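From: Binta Afolabi
To: Fondale swap list
Date: April 17, 2021
Subject: Re: Re: shirts for the swap, how are we folding??

Quick one, at work, sorry for typos. Quoting Osaze so people who joined this week can follow.

Osaze Ugwu wrote:
> Can we please settle the T-shirts. Last swap we had three different folds
> on the same table and the piles fell over before lunch. Danjuma rolls,
> Zane hangs, I do thirds. I don't mind which one wins but I'd like to know
> before I start on the bags in my hallway. Also, do sizes go on the
> outside or not? People were unfolding everything to find the tag and
> then just leaving it in a heap.
> Osaze

OK so. Mint green, white table, same day for all four: 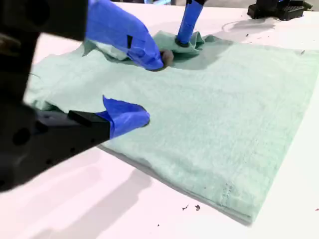
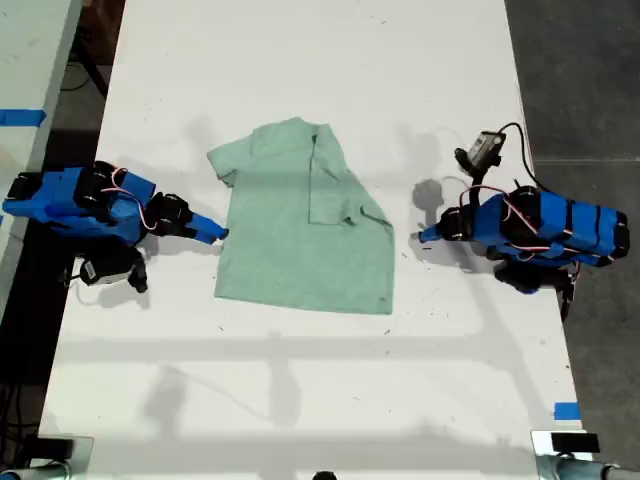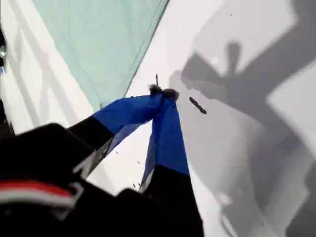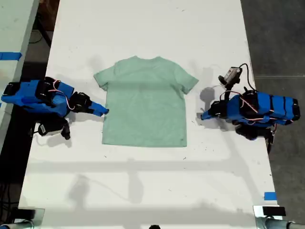
My vote is thirds, same as Osaze, and I'd like us to do it the same way in all the bags so the piles stand up. Lay it flat first, all the way flat, sleeves out. The last picture is what I mean, collar at one end, hem straight, sleeves out to the sides, only faint wrinkles. If it looks like that before you start the rest is easy. If it looks like the bunched up bit in the first one, smooth it out again, don't fold over it. Then one side over toward the middle, sleeve back on itself, then the other side, then bottom up to the collar and once more. In the second picture one side is over and the fold runs on a diagonal from the collar down. Looks minor but a slant like that gets worse with every fold and you end up with a wedge. Piles of wedges fall over, which is Osaze's whole complaint. So check the edge runs straight down before you do the second side.

Danjuma, rolling is fine for your suitcase!! Not for a table where people want to see the front of the shirt. Zane, we have 6 hangers that work and they're going to the coats.

Sizes: yes, outside. Masking tape on the front, size in marker, low down so it doesn't sit on a print. Not on anything knitted, it pulls. Chibuzor is bringing the tape. I make it about 100 shirts if everybody's bags are what they said, so two rolls should do it. If you have a roll at home bring it anyway.

Table: wipe it. I know it's boring. Pale shirts pick up everything and the tops at Irnell get scuffed and gritty from whoever had them before us. Damp cloth, then let it dry, THEN shirts. And shake each thing out before you lay it down, over the floor and not the table, there was lint and bits of thread all through the last lot.

Piles no higher than six. Small at the window end, large by the door. Kids stuff seperate, on the Nullwood table, it's the lower one so they can reach.

Stained or holes goes in the rag bag, don't agonize over it. Missing button is fine, put a tape flag on it. Last time someone set aside a perfectly good green shirt over one loose thread at the hem. Snip it and move on.

Still need:
somebody with a car for the Shi Street bags, there's a lot of them
scissors, small ones
a second person at the folding table first hour, I can't do that and the door

Osaze, go ahead and start on your hallway. If you've already done some in thirds leave them. Anyone who has rolled, pls unroll before you pack, they crease worse sitting in the bag overnight.

Will look at replies tonight after the kids are down, phone is no good here

Binta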